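Gronia opening in the old Prosus unit, Plivdale: anyone buying this?

Local Business board > Retail and openings

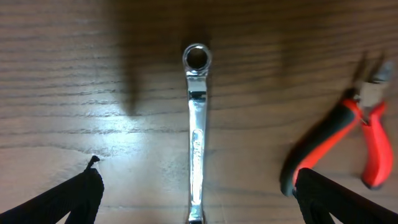
Wrench and pliers on a wooden tabletop.

millrace_dan wrote:
So the Plivdale business association put out its welcome notice on Thursday. Gronia is taking the old Prosus building, the whole thing, and we're told it will be "transformative for the east end." The notice says 3,358 square feet of hardware and housewares, plus a key counter. I've read it twice and I can't find an opening date, a number of jobs, or how long the lease is. Has anyone heard anything firmer?

tallowandtwine wrote:
February is what I was told at the bakery. Could be wrong. I'm happy about it, personally. That building has been dark way too long and I'm sick of driving out to the highway for a box of screws.

millrace_dan wrote:
February was also when the gym was going to open in there. And the furniture outlet.

porchlight77 wrote:
You're comparing a signed lease to a rumor, Dan. The gym never signed anything.

millrace_dan wrote:
Does the notice say signed? I see "has committed to." Maybe it's the same thing — I'd like to see somebody write the plain word.

ledgerline wrote:
My question is the foot traffic claim. They say Gronia will bring 4,000 extra visits a week to the east end. From where? When Prosus was still open the association said it was pulling 2,000, and that was a grocery store, where people go every few days. I buy a hammer once in my life.

tallowandtwine wrote:
You've clearly never owned an old house.

ledgerline wrote:
I own one now. I still don't go to the hardware store every week, and I don't believe it'll get double what a grocery got in the same building with the same parking.

quarry_rd wrote:
I run a shop four doors down from there, so I'll say my piece. Rent on our block went up after the Prosus announcement, before they'd sold one tomato. Then they left and the rent stayed where it was. Every time one of these welcome notices goes out my landlord reads it too. I'm not against Gronia. I'd just like the association to talk to the people already paying dues before it starts cheering.

porchlight77 wrote:
What would you want them to do though? Not welcome a new business? It's their job.

quarry_rd wrote:
Welcome them, sure. Leave out the made-up numbers.

ďurica_fan wrote:
Does this hurt Ďurica Supply? They're the only place in town that will still cut a key while you wait, and they know where every odd bolt is. I'd hate to trade that for a chain.

tallowandtwine wrote:
Ďurica closes at noon on Saturdays and doesn't open Sundays. I like them too, but I have a job.

ďurica_fan wrote:
Fair. They've been doing those hours for over 30 years and I doubt they'll change now.

ledgerline wrote:
Two hardware stores in a town this size seems like one too many. My guess is Gronia stays until the first lease break.

porchlight77 wrote:
Or people stop driving to the highway and both do fine. Would that be so terrible?

ledgerline wrote:
It'd be great. I'll believe it when I see the second year.

millrace_dan wrote:
I emailed the association and asked about the lease and where the visit number came from. Got a reply at 4:40 that says more details will be shared "in due course." I'll post again if they send anything with a date in it.

quarry_rd wrote:
Ask them about the loading dock while you're at it. Prosus had trucks blocking the alley every morning and we were told that was temporary too.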